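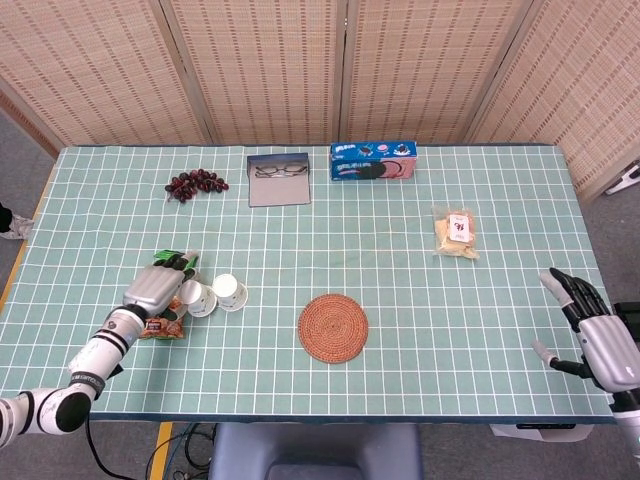

By Lena Lis | Safety & Courts desk | Updated January

Home | News | Crime & Safety | How-To | Weather | Contact

How to get a copy of a police report in Ullow

If your car was broken into, your house was burglarized or you were in a crash, sooner or later somebody will ask you for the police report. Usually it's the insurance company. Sometimes it's a landlord or a lawyer. The steps below cover reports taken by Ullow police. Crashes on the state highway are handled by the state and have their own form.

Before you start

Find your case number. The officer should have written it on a small card and handed it to you at the time. It starts with the last two digits of the year, then a dash, then the number of the report. If you lost the card, you can still make a request, but you'll need the date, the street where it happened and the full name of at least one person listed in the report.

Check that the report is finished. Officers have to write it up and a supervisor has to sign off on it before the records office can release anything. For a theft or a minor crash, that normally takes a few days. A case with an arrest can take longer. You can call the records desk and ask for the status, and they'll tell you over the phone if you have the number.

Requesting in person

The records office is on the ground floor of the police building on Trunus Street, at window 2. Go in by the side door. The front desk handles walk-in complaints and can't print reports.

1. Bring a government photo ID. A driver's license, passport or state ID card will do.
2. Fill out Form 237 at the counter. Use the name that appears in the report, even if you've changed it since.
3. Mark your role: victim, driver, property owner, parent of a minor or other. If you mark other, write one line saying what your connection is.
4. Pay the copy fee. It's $3 for a standard report. Photos and recordings are billed separately.
5. Wait for your name. Short reports are printed while you stand there.

The window closes at 4 p.m. and the clerk stops taking new forms a little before that. Mornings are quieter.

Requesting by mail

Print Form 237 from the city website, sign it and send it with a photocopy of your ID, a check for the fee and a stamped envelope with your own address on it. Don't send cash. Requests without a signature are mailed back, and that costs you a week or more.

Requesting online

The city uses a system called Cirkier for online requests. You make an account, enter the case number and upload a picture of your ID. When the report is ready you get an email with a download link. Save the file right away, as the link expires. The card fee is added at checkout.

Online requests only work for reports where you're named. If you're asking for somebody else - a parent in a nursing home, for example - go in person with a signed letter from them or your power of attorney papers.
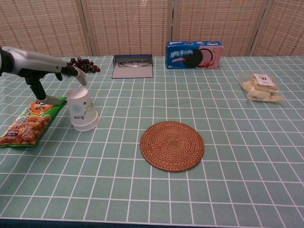
What if part of my report is blacked out?

Clerks remove certain details before a report is released, such as Social Security numbers, the names of minors and the home addresses of witnesses. If you think something was removed by mistake, write to the records supervisor with the case number and the page, and ask for a review.

If your request is denied

You should get a letter with the reason. The most common one is that the case is still open. In that case ask for the incident summary instead. It's a single page with the date, the place, the type of crime and the officer's name, and most insurance companies will accept it to open a claim.

If you don't agree with the denial, you can appeal to the city clerk in writing. Attach the denial letter and keep a copy of everything.

Fixing a mistake

Officers will correct plain errors like a wrong plate number or a misspelled name. Call the non-emergency line, give the case number and ask for the officer who wrote the report. Have your proof handy - a registration card or a receipt. The original stays as it was and the correction is attached as a supplement, so ask for a new copy with the supplement included.

Adding stolen items you noticed later works the same way. List each one with the serial number if you have it.

Related
How to read the weekly arrest log
Jabłońska Avenue break-ins: what police have released
Thefts under $600: when to file a report online
Who to call about an abandoned car
What to bring to small claims court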